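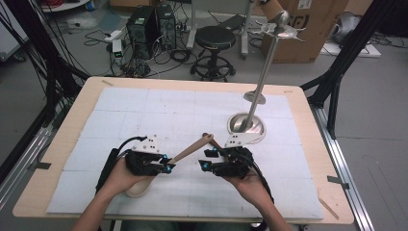 A wooden stick held between two black hand-held grippers above a white board.

Staying the night in Kestport

The harbour town has more beds than it used to, and the best of them are up the hill

Most people who pass through Kestport are on their way to the island of Faltolen. They come off the train with their bags, walk the length of the quay, buy a sandwich and get on the boat. If the crossing is cancelled they end up spending a night in the town, and for a long time that was the main reason anyone did. The hotels knew it and didn't try very hard. Rooms were let by the night, breakfast was cleared at nine so that people could make the morning sailing, and the carpets stayed down for decades.

I spent four nights there in September, in three different places, and came away thinking the town is worth more than a missed boat.

The oldest of the three is the Kivden, which stands at the station end of the quay. It was built as a railway hotel and still has the width of one. The corridors are broad enough for two trolleys to pass and the staircase goes up around a lift shaft that was added later and looks it. For years the Kivden had the worst reputation in town. It has since changed hands, and the new owners have gone through it a floor at a time, starting at the top. The third floor is finished, the second is nearly there, and the first was still shut when I stayed.

Ask for the third floor. The rooms are plain, with painted boards, heavy curtains and a proper desk under the window. The beds are firm. The bathrooms have been kept large, and mine had a bath long enough to lie down in and a window that opened. What you don't get is much in the way of ornament. There is one lamp on each side of the bed, one picture on the wall, and a shelf with a kettle and two cups. I liked this. I have stayed in too many seaside hotels where you have to move six cushions and a wooden gull before you can sit down.

Rooms at the back look over the station yard and are cheaper. The first train leaves before six, and you will hear it. Rooms at the front get the harbour, which is noisier in the evening and quieter in the morning. I had one of each and would pay the extra for the front, mainly for the light. The sun comes in low over the breakwater and reaches the far wall by breakfast time.

Breakfast is in what used to be the ballroom. The ceiling is very high and the tables are set well apart, so everybody talks in a low voice. Porridge, eggs, smoked fish, toast. The coffee is weak and comes in a large pot. They no longer clear at nine.

The second place, Tzavaras, is hard to describe as a hotel. It began as a restaurant on the steps behind the fish market, and the restaurant is still most of the business. Above it are four rooms, two on each floor, reached by a side door with its own key. There is no reception. You collect the key from the bar, and if you come back after the restaurant has closed you let yourself in and go up in your socks, as the notice on the stairs asks you to.

The rooms are small and warm, with thick white walls and floors of dark red tile. Each has a table big enough to eat at, and they will send food up if you order before eight. On my first night it rained hard and I had a bowl of bean soup, bread and half a bottle of wine brought up on a tray, and ate it with the window open a few inches to listen to the gutters. It cost less than a main course at the Kivden.

The drawback is the smell of cooking, which reaches the lower pair of rooms by mid-morning and stays. Some guests must enjoy it. By the second day my coat smelled of grilled onions and continued to do so on the train home. Take one of the upper rooms if you can. Room 4 has the better view, over the market roof to the harbour mouth, but a very low beam by the bathroom door. I am not tall and I hit it twice.

Tzavaras charges 71 pounds a night for two people, whichever room you have and whatever the time of year. Breakfast isn't included, though the restaurant opens early for the market and anyone can go down and sit with the porters. A fried egg roll and a mug of tea will keep you going until well after midday.

For the last night I moved up the hill. Kestport climbs steeply from the water, and the upper streets were once where the pilots and shipping clerks lived. The houses are tall and narrow, with iron balconies hardly deep enough for a chair. Several have been turned into guest houses over the past few years, most of them with two or three rooms and the owners living on the ground floor. They don't advertise much. A card in the window gives a telephone number, and the tourist office on the quay keeps a list.

You can get up there by bus, the 369, which leaves from outside the station and takes the long way round by the hospital. Or you can walk up the stairs from the quay. A plate at the bottom says there are 524 steps. I took a small bag and stopped at two of the benches. Anyone with a suitcase should wait for the bus.

My room was at the top of the house, under the roof, with a sloping ceiling and a window seat built across the full width of the gable. The seat had a long flat cushion and a blanket folded at one end. I spent most of the afternoon on it. From there you look down on the whole town, the quay, the station roof, the boat coming in from Faltolen and turning in its own length before it backs on to the ramp. At dusk the lamps come on along the breakwater one after another, starting at the land end.

The furniture was old and mismatched and had been looked after. The wardrobe door needed a folded bit of card to keep it closed, and the card was provided. The bathroom was across the landing, for my use alone, and the water took a good while to run hot. None of this bothered me. The bed was the best of the three and the house was silent from ten o'clock.

Breakfast was at a shared table in the kitchen. Two of the other guests had been before and had asked for the same room, and they had opinions on which bakery to use. (The one by the chapel, early, before the rye runs out.) There was stewed fruit, yoghurt, a boiled egg in a knitted hat and as much toast as you wanted.

It is still easy to go wrong in Kestport. The big modern block by the ferry terminal is convenient for the boat and has nothing else in its favour, and a couple of the places along the quay are living on stranded passengers as they always did. Ask to see the room before you pay. In my experience the better places offer before you've asked.

Prices on the hill go up a little in summer and some houses close altogether from the end of autumn until the spring. The Kivden is open all year and is at its cheapest when the weather is worst, with front rooms often let at the back-room rate if you ring on the day. Tzavaras shuts for two weeks after the New Year.

Getting there: trains run through the day and the station is at the end of the quay, a short level walk from the Kivden. For Tzavaras, go past the fish market and take the first steps on the left; the side door is green. The Faltolen boat sails morning and afternoon, weather permitting. If you mean to visit the island for the day, take the morning one and leave your bags behind, as there is nowhere to store them at the other end.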